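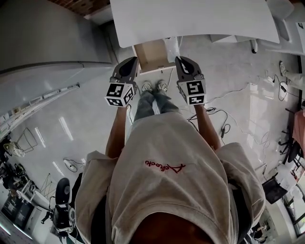
*Two hand-held grippers, each with its marker cube, at waist height.*

The Osier kit from Dudadeo comes in one gray case, and the case is heavier than I expected. Inside are two hand-held grippers, the marker cubes, a charger and a printed guide of 13 pages. The price is 2000 dollars for the pair, software included for the first year.

The idea is simple. You hold the grippers, you do the task with your own arms, and the software turns your movement into training data for a robot. I tried it in October at Shezi, a small workshop in Gruvcombe which packs spare parts and wants to give part of this work to a robot arm.

Conceição Correia, who leads the packing there, learned the handles in one morning. "The first day my wrists were complaining," she told me. "After this I held them lower, and it was fine." She now records 40 short takes before lunch, and keeps nearly all of them.

The tracking is good when the cubes stay in clear view. When one hand crosses the other, the software loses the position for a moment and marks the take in yellow - a useful warning, but it comes only after you save. I would like to hear a sound during the take.

Battery life was enough for 50 minutes, less than the guide promises. A spare battery is sold separately, and I recommend to order it together with the kit. Delivery to Gruvcombe took eight days.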